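Review: Flatero emergency radio, second version

I bought the first Flatero after a week of power cuts and gave it to a cousin I was not speaking to. The second one costs $60 and I have kept it, so you may guess where this is going.

The job is simple. When the network drops and every phone in the building becomes a flashlight, you want the news, and you want it before the neighbor upstairs supplies his own. Over 4 weeks of border closures and shelling reports I had it on most evenings. FM was clean indoors. Shortwave took patience and a wire thrown over the curtain rail, after which I could follow two rival bulletins announcing opposite things about the same road.

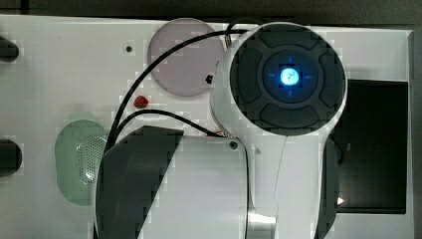

White arm, dark round cap, blue light in the middle.

The crank is the weak part. One minute of turning buys you the headlines and a little of the weather, and the handle squeaks in a way that wakes children. Lina Srour, who reports from worse places than my kitchen, uses a Machala and says hers squeaks too. She also paid $158 for it, a fact I bring up often.

The battery is better. A full charge lasted me three evenings at low volume, fewer when Nizar Sleiman came over to shout at the ceasefire talks. The siren button sits right beside the tuning dial. I have set it off twice while looking for the midnight bulletin, and I would like a word with whoever put it there.

Buy it if you need the news in the dark and have strong wrists. Skip it if you only want music. The old model is still in shops until June, in the same box with a smaller handle, so check before you pay.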